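Leinonen Paper Handling Demonstrations

Two-arm teleoperation data recorded for the Voltstead project

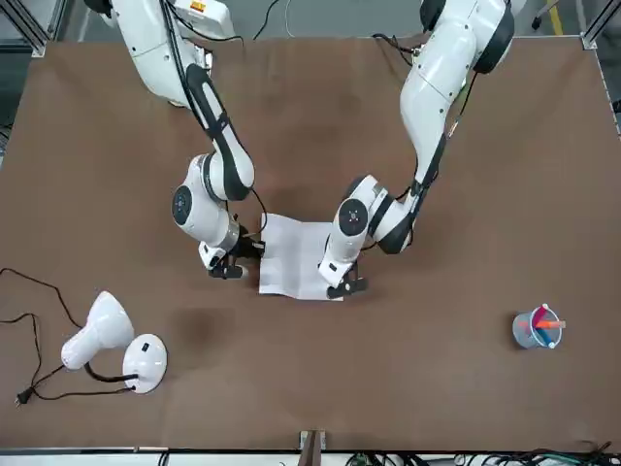
Overhead view during a paper episode. The right gripper has the left edge of the sheet, the left gripper is on the lower-right corner.

Summary

Leinonen is a set of 600 demonstrations of a two-arm robot handling single sheets of paper. Every episode was driven by a person through a pair of leader arms - there is no scripted motion in the set. Left and right in the labels always mean the robot's own left and right.

Tasks

hold_flat, fold_half, unfold, slide_to_edge

Other items stay on the table in many episodes, such as a desk lamp or a cup of pens. They are not part of any task and have no labels.

Collection

Two operators recorded the set, Dagný Þrastardóttir and Merja Juntunen. Each practiced for about 9 hours before recording. Sheets were reused between episodes, so creases at the start are common. An episode ends when the operator presses the foot pedal.

Contents of each episode

Joint positions and gripper openings for both arms, leader arm positions, fixed camera video, task name, operator code, success flag set by the operator

Known problems

The gripper opening reads slightly high on the left arm in the early episodes. Use the leader value there.
Failed grasps are kept. Filter on the success flag if you do not want them.
White paper can wash out under the brighter lighting setting.

Changes

May 21, 2023 - first release
Episodes with dropped video were removed before release. The unfold task will get more episodes in September.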